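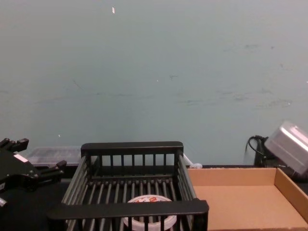
## Clanalik two-arm cell: upkeep FAQ

**How often do I check the grippers?**
Every 7 days. Open each one fully and wipe the fingers with a dry cloth.

**What about the cable on the silver gripper?**
Leave the loop slack. If it pulls tight at any point in the reach, stop the cell and call Catrin Lougher.

**Can I move the rack or the cardboard tray?**
Yes – but rerun program 16 afterward.

**Who orders spare fingers?**
Idris Morris, extension 3527. Give him the arm, left or right.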